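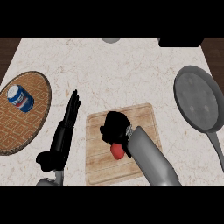 Dornerley tightens rules on stone cutting dust

Workshops that cut and polish natural stone in Dornerley will have to use water-fed tools for all indoor work under a revised permit issued on 27th February. The change applies to marble, granite and quartzite, and to engineered slabs with a high silica content.

Dry cutting indoors was previously allowed where a shop had local exhaust ventilation. The revised permit removes that option for saws, routers and edge polishers. Hand finishing with abrasive pads may still be done dry for up to 2 hours per shift, provided the operator wears a fitted respirator.

Shops must also take air samples at each cutting station and keep the results on site for 8 years. Slurry has to be collected in a settling tank before the water is reused or discharged. Dry sweeping of work areas is prohibited.

The permit covers 18 businesses. The largest is Gebremichael, a countertop fabricator that processed 2,706 slabs last year. Its production manager, Florence Morin, said the main saws already run wet and that most of the cost would come from replacing edge polishers and enlarging the tank.

"The drainage is the slow part," Morin said. "The floor has to be cut and re-sloped, and we can't run the line while that's being done."

Braditz, which fits kitchens and buys cut stone from several of the shops, said it did not expect to change its prices for orders already placed. Lead times on marble may lengthen while equipment is installed.

Harvey Arsenault, who drafted the permit, said existing shops could apply for a single extension if parts were on back order. Applications must include a copy of the purchase order and a plan for controlling dust until the work is finished.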